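A day at the Motside bowl fair

I went to the open day in Motside in August, together with my friend Cường Dương, who collects rice bowls and knows much more than I do. We took the early bus from Ordale and arrived at half past nine, when the gates were still closed and the queue already reached the bakery. I had never visited a pottery fair before, so please read my notes as those of a beginner.

The fair is held in the old brickworks. There are 38 stalls, two kilns that visitors can enter, and a hall with talks. The colour of the year was dark red.

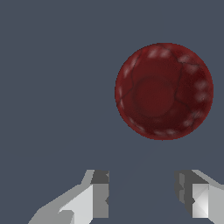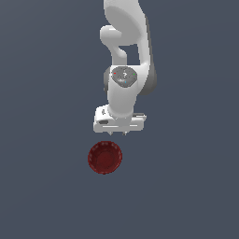
Dark red on grey-blue, in computer pictures.

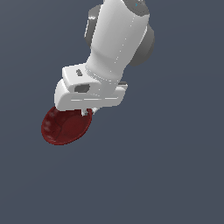
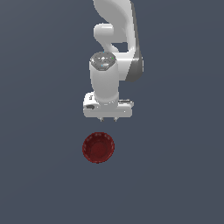
The long kiln

We began with the long kiln, because the tours are in small groups and the list is full before noon. Eighteen people go in at one time. You must bend your back at the entrance, but inside it is possible to stand, and the walls have a thick brown shine from all the ash of past firings. Our guide was Idrisa Nzioka, a potter who came to Motside to learn wood firing and stayed. He explained that a firing takes four days and that the people who feed the fire sleep in turns in the room above the office.

I asked him how they know the temperature. He showed us a small hole with a brick in it. They pull out the brick, look at the colour of the flame, and compare it with the cones. There is also an electric thermometer, but he said the older potters look at it only when they disagree.

The tour took longer than the time on the ticket, and I was glad of it. Bring a jumper. The kiln was not in use and it was quite cold inside, even in August.

The stalls

After the kiln we walked slowly through the stalls. My favourite was Triệu, a family workshop with very thin tea bowls in a pale green glaze. The daughter let me hold two bowls with the same shape, one fired and one only dried, and the difference in weight surprised me. Cường bought a soup bowl there after a long conversation about foot rings, which I could not follow completely.

Brurnia had the largest stall, with plates for restaurants. The work is clean and strong but I found it a little cold. Their box of seconds was a different matter — everything in it was cheap, and the faults were so small that I had to search for them. I took a jug with one tiny bubble under the handle.

Red glaze, I learned, is difficult. If there is too much air in the kiln, a copper red can turn green or nearly clear. One seller kept a row of such failures at the back of her table and seemed to like them more than the good ones.

Lunch and the talk

Lunch was bean soup and bread in the yard. There were not enough benches, so we sat on a low wall near the clay store. The soup was good, the coffee was weak.

At two o'clock there was a talk about repairing broken bowls. The hall has 103 seats and all were taken, so we stood by the door. The speaker was difficult to hear from there, but I understood that a repair with lacquer needs weeks to harden, and that one must not hurry it. I have a cracked bowl at home and I will leave it to a specialist.

Practical notes

The entrance ticket includes the talk but not the kiln tour. Most stalls take cards, the soup counter does not. The last bus to Ordale leaves at ten past six, and the stop is on the far side of the bridge, a longer walk than the map suggests when you carry a jug and a soup bowl wrapped in newspaper.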